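Search the workshop notes... Go

How to Try Out a Pair of Robot Hands Before You Commit to Them

Updated 31st October

If you have two or three sets of multi-fingered hands on loan and only a few weeks to pick one, it's very tempting to go straight for the fancy demos. I did that in September with the first Jenolix pair, and I ended up with a folder full of nice clips and no idea whether the hands were any better than the Prunholm ones we already had. So this is the plain little routine I use now. It takes most of an afternoon per pair, it needs hardly any equipment, and I've grown rather fond of it.

Step 1. Set up the table

Use one light, matte tabletop and clear it off. Dark fingers show up well against it when you go back through the head camera recordings, and you will be going back through them more than you'd like. Put a round plate where both hands can get to it comfortably, and one small package on the plate. I like a little drink carton for this, because it has flat sides, it's light, and it's narrow enough that a clumsy grasp will tip it over.

Lay the carton at a slant. If you line it up squarely with the robot, you're being kind to the planner, and every hand looks good when the planner is happy. Bring both hands in close and stop there for a moment before you run anything.
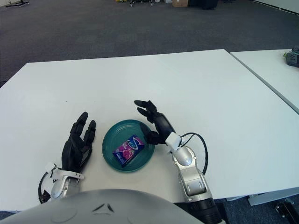

Hands on either side of the plate, carton lying diagonally.

While everything is holding still, look over your cables. You want enough slack at the wrist for the full turn of the joint, and you want the loop to stay out of the way of the fingers. Move each wrist slowly through its range with the speed limit on and listen for anything rubbing. I lost a whole set of runs once to a cable that tugged at the end of the motion, and I blamed the poor fingers for two days.

Step 2. Run the pick

We use the Bensaid controller for every pair of hands, with the same settings for arm speed and approach height. Only the finger profile changes. Do 40 picks with the right hand, putting the carton back by hand each time and turning it a little so the angle varies. Write down the result right away - a clean lift, a lift with a slip, or a miss. Don't let yourself add a fourth column for "almost." I tried it, and it filled up fast.

I wait 300 milliseconds after the fingers close before the arm starts up. Shorter than that and the slower hands are being judged on their closing speed, which is a fair thing to test but deserves its own test.

Step 3. Hold it away from the plate

A grasp that works straight up can still go wrong once the arm swings out to the side, so add a hold at the end of the move. Pick a spot off to one side of the plate and a bit farther back, and keep the carton there for 11 seconds before you call the run finished.
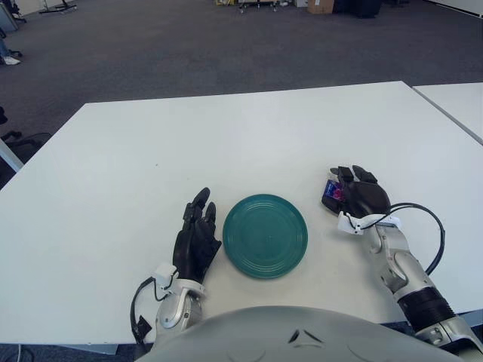

Finger contact is what I study most closely in the hold recordings, and I'd encourage you to pause on at least a few of them. Ask yourself how much of the package is covered and where the pressure is likely going. With the package pinched between fingers and thumb like this, part of its printed face is hidden behind the black fingers and the rest is still showing, and that makes a handy reference: if the visible bit of artwork changes between the start and the end of your hold, the package has crept. It's a lovely cheap slip detector, and you don't need any extra sensors for it.

Step 4. Swap and repeat

Change to the next pair, check the mounting brackets, redo the hand-to-camera calibration, and start again from Step 1. Please don't skip the calibration even if the new hands look to be the same size. The Tultitz pair seemed like a straight swap and still needed its fingertip offsets redone.

After all our sets and a few repeats I had 104 usable runs written up, and the choice came down to how each hand dealt with the steepest carton angles. Your own sticking point may be somewhere else entirely, so keep the notes column roomy.

We use cookies to remember your preferences. Accept / Manage settings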